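From the Sofa: who has been writing to Sketine?

A warning before we start, as I know several of you are saving these up for a rainy weekend. I am going to talk about the whole of the second series of Munro, up to and including episode 6, and that means the lighthouse, the ledger and what Brernetti said on the ferry. If you haven't got that far, put this newsletter in a drawer and come back to it when you have. I shan't be offended, and the recipe swap on the back page is perfectly safe to read.

Still with me? Good, because I have been wanting to talk to somebody about that letter.

For anyone who needs a nudge, Sketine is the village on the island, and Munro is the retired customs officer who went there for peace and quiet and has had precious little of either. In the first series we all thought we were watching a smuggling story. It was a good one too, with the boats and the fog and that marvellous business with the church bell. But this second series has been slower and odder, and I will admit that for the first couple of episodes I wondered if they had lost their way a bit. There was an awful lot of walking along beaches. My husband went off to bed halfway through the second one and has had to have everything explained to him ever since.

Then came the letter. It arrives at the post office addressed simply to "Sketine", no name, no house, and the postmistress pins it up behind the counter in case somebody claims it. For two whole episodes it just hangs there in the background while people buy stamps. I didn't give it a second thought! And then, at the end of episode 5, Munro reaches over, takes it down, and puts it in his coat without a word to anyone. He knew it was for him. He had known the whole time, and he had let it sit there for the entire village to look at.

I have had more post about that one moment than about anything since the first series finished. Wilma McIver wrote me a lovely long letter of her own, both sides of the paper, to say that she is quite sure the handwriting on the envelope is Jerner's. She went back and compared it with the page of the ledger we see in the first series, the one where he has entered the crates, and she says the capital S has the same little hook on it. I went back and looked as well, and I think she is right about the hook, though I am less sure than she is that it settles the matter. Plenty of people make an S like that. My own sister does.

The trouble with its being Jerner, of course, is that Jerner went over the side of the boat in the last ten minutes of the first series. We saw the splash. What we did not see, as Niall Buchanan pointed out when I ran into him at the bus stop, was a body, and Niall's view is that on television you should never believe in a drowning until somebody has been to the funeral. He thinks Jerner has been on the mainland all along, working for Brernetti, and that the two of them have been feeding Munro just enough to keep him busy on the wrong side of the island.

I can see it, but I would like to put in a word for another possibility. What if Munro wrote it himself? Think about how he behaves at the post office. He goes in every single morning and he never buys anything. He stands at the back and watches who looks at the envelope and who makes a point of not looking. That seems to me to be the behaviour of a man who has put out a piece of cheese and is waiting to see which mouse comes. And if so, the person he caught was the doctor, who comes in for a parcel in episode 4, sees the letter, and walks straight out again without the parcel. I missed it completely the first time and it is only a few seconds long, but once you have noticed it you can't think about anything else.

It would also make sense of the conversation on the ferry. When Brernetti says "you always did post things to yourself", I took it to be a rude remark about Munro living alone. Now I wonder. The actor gives it such a flat reading, looking out at the water, and then there's that tiny pause before the horn goes. I have watched it 8 times. I'm not proud of that.

Where I do agree with the grumblers among you is on the matter of the lighthouse. We were promised a lighthouse. It was in the opening titles from the very start, there was all that talk about the keeper's logbook, and when they finally got inside in episode 6 it was so dark I couldn't tell who was on the stairs and who was at the top. I had the curtains drawn and the lamp off and I still could not see who dropped the key. If anybody with a better television than mine can say for certain, do please write in.

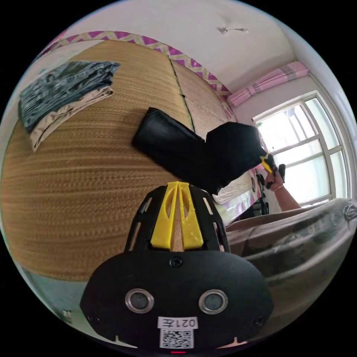
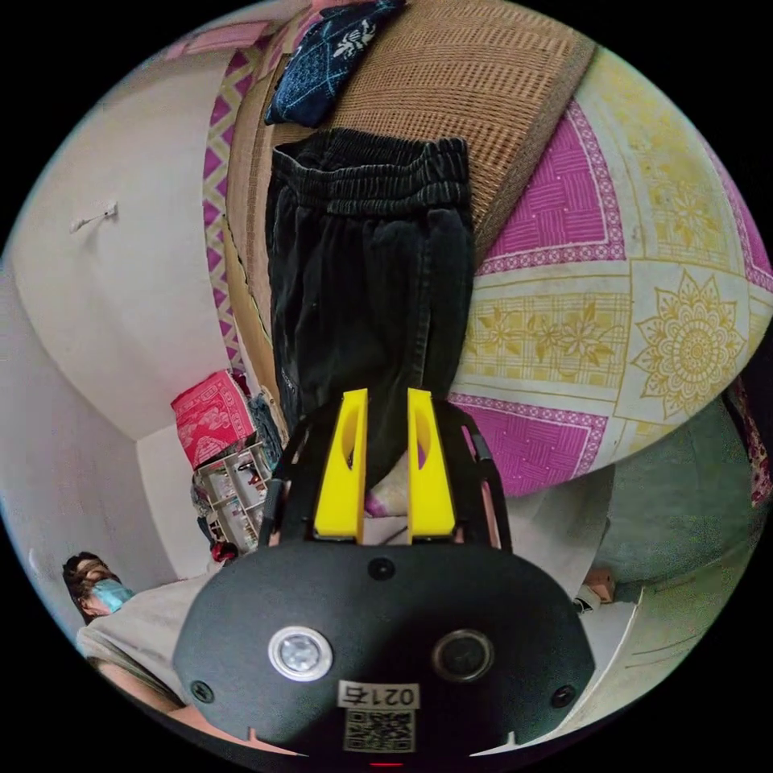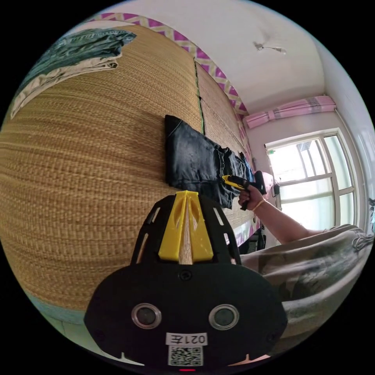

Clothes and a straw mat feature between them.

The music, on the other hand, has been a treat. They have kept the old fiddle tune but slowed it right down, and every time Munro is about to find something out there is a low note underneath it that wasn't there in the first series. I noticed that the same note turns up when the doctor is on her own in the surgery, which may be nothing, or may mean that she knows as much as he does. I shall be listening out for it.

As for what comes next, there are two episodes left and an enormous amount to fit in. I would like to know what is in the second crate. I would like somebody to be kind to the postmistress, who has been shouted at by nearly everyone this year and has done nothing to deserve it. And I would dearly like the letter to be opened on screen – if they finish the series with it still sealed in that coat pocket I shall write to the makers myself, and it will run to more than one page.

The first series is worth another look if you have the evenings free. It holds up very well, and you'll find that Jerner says one or two things in the harbour café that sound quite different now. Wilma recommends starting from the storm, while I would say begin at the beginning and have something to knit.

Letters for the next From the Sofa should reach me before the end of June, please, and do put "Munro" on the outside so that I know not to open them in front of my husband, who has only got as far as the church bell.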